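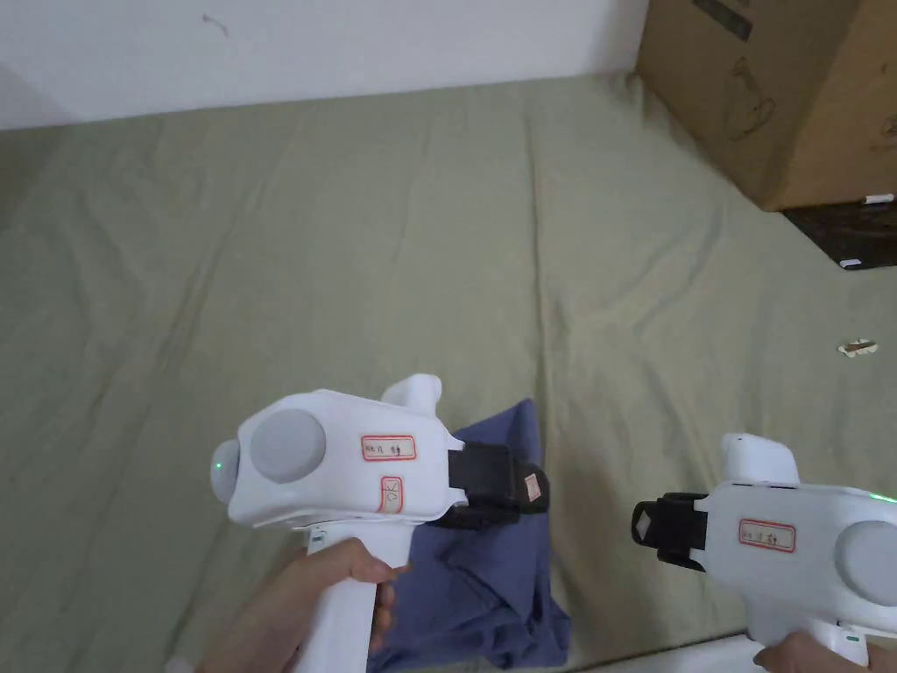 Laundry and Linen > Folding > T-shirts

From: Stuart Heywood
To: Clamdale household list
Subject: Re: Shirt folding on the bed, sleeve order and hem

Huia,

Replies inline, trimmed to the parts I have something to say about.

Huia Stubbs wrote (April):
> I have been folding on the bed and not the table since we moved the
> table out. The sheet grips the shirt, which helps the body lie still
> but makes it hard to slide anything underneath. Do you fold the sleeves
> first or bring the hem up first? The Hebden instructions say sleeves,
> the Prutell ones say hem, and neither gives a reason.

Sleeves first if the stack is going into a drawer, hem first if it is going on an open shelf. With the sleeves in first, the side edges of the body set the width and every shirt in the stack comes out within a finger of the next one. With the hem first you get a firmer bottom edge, but the sleeves end up on the outside and have to be tucked, and on heavier cotton they work loose.

On the bed I lay the shirt sideways, neck to the right, hem to the left. You can then reach both side seams without leaning. Fold the near sleeve in across the chest just below the collar, then the far one. If the far sleeve is left sticking out while you work on the near side, no harm done, but straighten the shoulder seam before you bring it over or the crease runs diagonally down the body.

> Mine come out of the basket as a ball. I shake each one out and it
> still has creases from the collar to the middle.

Shaking alone does not do much for a shirt that has been sitting in a heap. Pick it up by any edge, let it hang, find the hem, and go along the hem with both hands until you have a corner in each. Then lower it to the sheet and pull outward, lightly. The cloth goes taut between the two corners and most of the creases in the lower half come out. Those near the collar need a flat palm. Pulling harder stretches the ribbing and leaves ripples in the middle.

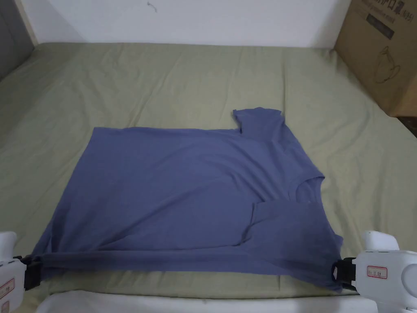
Blue T-shirt on the green sheet, near sleeve in, edge held at both ends.

> Is a fitted sheet a bad surface? I could put a board down.

A fitted sheet is fine provided the elastic is pulled tight at the corners. A slack one moves with the shirt and you end up folding both. I tried a board for 3 weeks. It gives a sharper crease but the shirt skates on it, and I was holding the collar down with one hand for every fold. It went back behind the wardrobe. A plain sheet in a mid color also shows the outline of light and dark shirts equally well.

> How many do you put in a stack?

Depends on the weight. The Ermont drawer unit has a usable height of 200 mm, and once a stack gets near the top the drawer catches the collar of the last shirt. I stop well short of that. For thin shirts I file them on edge, folded to 100 mm high, collar side up. The drawer is 313 mm across inside, so three rows fit side by side with a little slack. Do not fill the slack. You need it to get a hand in.

One correction to my earlier message on rolling. I said rolled hems hold their shape in the drawer. They do for thin cotton. On anything thicker the roll opens within a day or so and takes the one next to it along. I have gone back to a flat fold for those.

I have not tried the long-sleeved ones this way yet. If you do, please post the sleeve angle you settle on.

Stuart

> Huia Stubbs
> Clamdale, upstairs linen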